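Hando wear log - read me first

Hi! I put this together so Ehab Ouali and I would stop mailing spreadsheets back and forth. It covers wear readings from the jaw crusher plates at the Lollmont quarry, 702 rows so far, one per plate per check.

What's in a row
1. Plate ID, as stamped on the back
2. Hours run since fitting
3. Thickness in millimeters, taken at the lower edge - old rows from before September used the middle, so please don't mix them
4. Supplier, either Bennani or Nunier
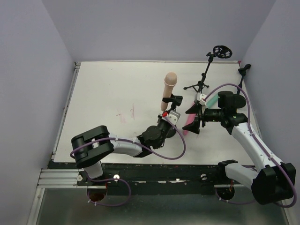
5. Notes, free text (mine get rambly, sorry!)

Known gaps
Plates with over 200 hours missing from the meter are flagged X. Fixes go to Gunhild Vídalín.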